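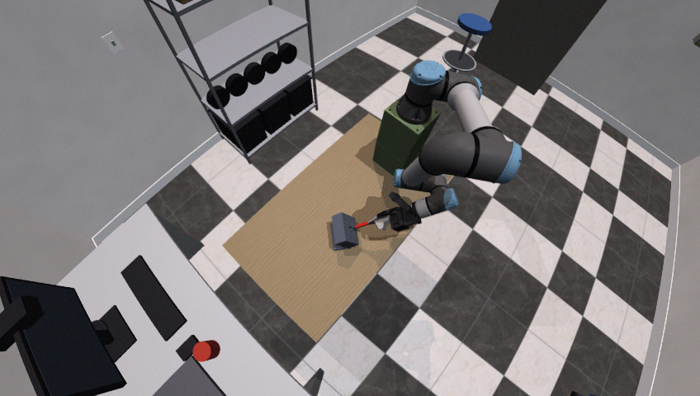

Moving my mother's recipes off paper

3 min read

My mother kept her recipes in a bread tin. When she moved in with my sister in December the tin came to me, and I decided to type up everything in it before the cards got any worse. I worked on it most evenings after the dishes were done.

The cards are in three languages and at least two handwritings. Some are hers and some are my aunt's. A lot of them have no title, only a list of amounts, so I had to work out from the ingredients if I was looking at a cake or a pudding. One card says "bake as usual" and nothing else after the flour.

I tried scanning first. I used a program called Tareteck, which did fine on the typed cards and made a mess of the rest. It read "lard" as "land" every single time. I gave up and typed them by hand, which took longer, but I caught things I would have missed.

Amounts were the hard part. She measured with a blue cup that broke years ago. I asked her how much it held and she said "a cup." My sister remembered that the rice recipe used two of them and fed all of us, so I made the rice until it tasted right and worked backward. My guess is that the blue cup held a bit more than a standard one. I wrote the recipes that way and put a note at the top of the file.

I kept her wording where I could. If she wrote "a hot oven" I left it and put a temperature in brackets after it. I did not fix the order of the steps either, even on the plum cake, where you find out you need to grease the pan after the batter is made.

The file is printed and in a binder now. The cards went back in the tin. I still have 5 that I can't read at all, and I'm taking those over on Sunday to see if she can.

3 comments | 5 shares

Nicanor Olvera
My grandmother also had a "bake as usual" card. We never figured out what usual was.

Shona Rewi
Did you put the binder pages in plastic sleeves? Mine got butter on them in the first week.

Nicanor Olvera
Shona, sleeves are worth it. Get the heavy ones.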